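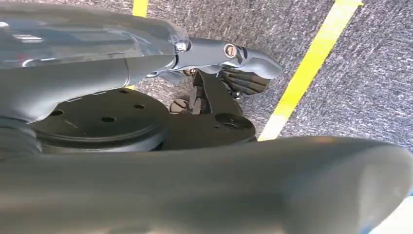 3. What the Surround Says

3.1 Why I went looking at the backs of cars

I should start with a confession: I came to number plate surrounds sideways. The larger project is about how people in country towns decide where to buy a car, and for the first year I did what everyone does, which was send out a survey and read old newspaper ads. The survey answers were polite and a bit useless. People said "price" and "service" and left the comments box blank. Then one afternoon I was stuck behind a ute at the level crossing in Fendetard, and there under the plate was the name of a dealer in Murkis, two hours up the road, in yellow capitals. I sat there wondering why somebody in Fendetard had driven past the Ostrowski yard to buy that ute, and I've more or less been wondering ever since.

Surrounds are good evidence for a few reasons that sound dull until you've tried the alternatives. A dealer fits one before the car goes out, usually without asking. It stays on for years. It has the dealer's name and often the town, and sometimes a phone number from before the last change of numbers (I love these). Owners mostly forget it's there, so it hasn't been picked to impress me the way a survey answer might be. And anyone can read it from the footpath.

3.2 How the count was done

I walked car parks. That's the method, really. I picked 4 towns along the same stretch of highway and, in each, went to the supermarket, the hospital, the footy ground and the main street, with a clipboard and later with a phone once the clipboard got rained on. For every parked passenger vehicle I wrote down the text on the rear surround, or "plain" if it had a surround with nothing printed on it, or "none" if the plate was screwed straight to the body. I didn't record the registration. I didn't need it, the ethics people didn't want me to have it, and leaving it out made the chats in the car park a good deal friendlier.

All up I recorded 2754 vehicles. Leaving out the registration meant I couldn't be sure of catching repeats, so I never did the same car park twice in the same town and kept the supermarket and the main street to different days. A few cars will have slipped in twice anyway. Reading over my notes I'm fairly comfortable with that, but a careful reader may not be, and they'd have a point.

Front plates I gave up on early. Bull bars hide half of them, and bending down in front of strangers' cars gets you asked what you're doing rather quickly.

3.3 The plain ones

The printed surrounds get most of the attention in what follows, so I want to give the plain ones their due. Of the vehicles I recorded, 329 carried a surround with no words on it whatsoever. My first thought was that these were a gap in the data, cars with nothing to tell me. I now think they're one of the more interesting groups in the study.

A plain surround can get onto a car in several ways. Somebody might have bought the car privately and swapped out the old dealer's name. A panel shop might have put a new bracket on after a bump. The owner might just like things tidy! I talked to as many of the owners as happened to come back to their cars while I was there, and the tidy ones were very firm about it. One man told me he wasn't going to be a billboard for anybody. A woman with a small hatchback said she'd peeled the sticker strip off hers with a hair dryer and a butter knife, and was still pleased about it.

It helps to know what the bare article is like. The plain bracket in Figure 2 is black plastic, long and thin, with a large rectangular recess in the middle, smaller slots on both sides of it and a round hole near each end. It has a slightly raised rim and no name for me to write down. Parts of this general sort are sold under any number of labels, and the catalogue I used most, from a wholesaler called Pulluvo, lists them by the carton between mud flaps and tow ball covers. A dealer's name, when there is one, is an extra on top of something very ordinary. 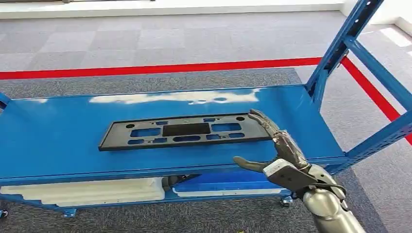 Where the plain surrounds turned up is the part I didn't see coming. If they were only a matter of personal taste you'd expect them to be spread fairly evenly, and they aren't. Fendetard had far more than its share, while Murkis had hardly any. I spent a while trying to explain this with the age of the cars, on the theory that older cars have had more bumps and more owners, but the car parks in Murkis are full of old cars too, and those still wear their dealer's name, faded to pink in some cases.

My best guess has to do with the Ostrowski yard. For a long time it was the only place in Fendetard to buy a new car, and people there talk about it the way they'd talk about a cousin: fondly, or with a long list of complaints, but never with indifference. When the yard changed hands the new owners stopped printing surrounds for a while and fitted whatever was on the shelf. Two people who'd worked in the service bay told me this separately, and the old newspaper ads fit, in that the slogan on the surrounds disappears from print in the same period. So some of Fendetard's plain surrounds may be Ostrowski cars after all, with the name missing for reasons that have nothing to do with the driver.

That makes a mess of any simple reading in which a printed surround means loyalty and a plain one means independence. I've kept the two apart in the tables, but in Section 4 I treat the plain group from Fendetard as unknown origin and run the distance figures with and without them. The overall pattern holds up either way. The short trips get a bit longer when they're left out, and the long trips to Murkis barely move.

3.4 Things I'd do differently

I'd ask about second-hand cars from the start. The surround tells you where a car was first sold, or at least where it was last fitted with a surround, and the person driving it might be three owners on. I only began asking in August, by which time I'd finished one town completely and most of another, so what I have on resale is thin and leans toward the northern end of the highway.

I'd also bring a hat with a proper brim, and a second clipboard.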